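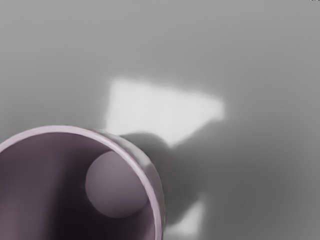
Imke Weidemann writes that she bought the set for the third series alone and ended up watching all three again from the first episode, mostly for the scenes at the harbour office, and that the subtitles are far better than those on the streamed version.

Skollport: The Complete Collection
DVD box set, Staser Home Entertainment

Share 12 | Comments 3

Skollport follows Detective Inspector Jella Ostermann, who returns to the port where she grew up to reopen the case of a missing ferry pilot. The drama was adapted for television by Finn Vogler, and this set contains every episode of series one, two and three in the order of first transmission.

The collection runs to 12 discs, with a total running time of 600 minutes excluding extras. Additional material includes a commentary by the writer on the opening episode, deleted scenes from series two and a printed episode guide.

Audio is in the original German, with optional English subtitles. Subtitles for the hard of hearing are provided on all discs - these may be selected from the main menu.

This edition is limited to 3000 numbered copies. Orders placed before November will be dispatched together when stock arrives at our warehouse. Sealed sets may be returned in accordance with our usual terms; opened sets can be exchanged only where a disc is faulty.

A fourth series has not been announced, and no further episodes are included in this product.

We use cookies to remember your basket and improve our service. Accept | Manage settings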